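2 min read

Snack storage, second attempt

The pantry shelf in the Skavville apartment is 26 inches wide, and the snacks had outgrown it by June. I moved them to floor bins next to the counter and sorted by package type.

Small packets go in a fabric bin. Mine folds flat, and the sides bow outward once it is more than half full. Large bags go in a cardboard box, standing upright, tallest at the back. Laid flat, the bottom bags end up as crumbs.

I tape the rim of any box I plan to keep. Bare cardboard frays at the top edge after some 200 grabs, by my guess.

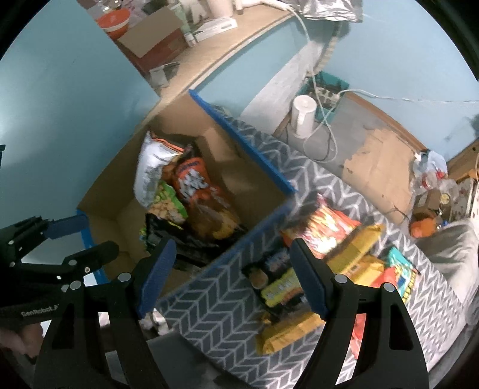 Page last changed: Saturday, 9:40 p.m.

The fabric bin has the white chevron print on gray. The cheese puffs stay in the box with the other big bags, where I can reach them without digging. I have not found a good order for the small packets. Dividers cut from a Kirix shoebox lasted 2 weeks before they folded over. Next I will try a shallower bin.

Contact | © Bins and Shelves | Back to top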